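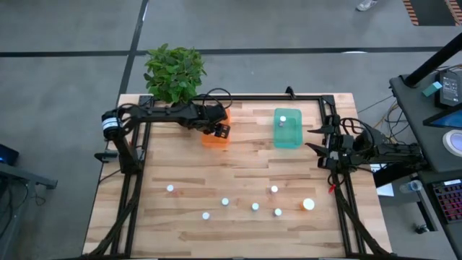 Toseck Board Oil, eight months in

My sister-in-law Babita swears by Toseck, and she also swears by cold showers, so I went in braced. The tin promises a satin finish in one coat. I got mine in three, plus a smell like a walnut that's been to law school.

Still, butcher block drinks the stuff happily and coffee rings wipe off. The Mirkmont wax is cheaper and goes on faster, but it left my counter tacky until January. The lid is a disgrace; keep a butter knife handy.

Four stars. I'd buy it again, with the windows open.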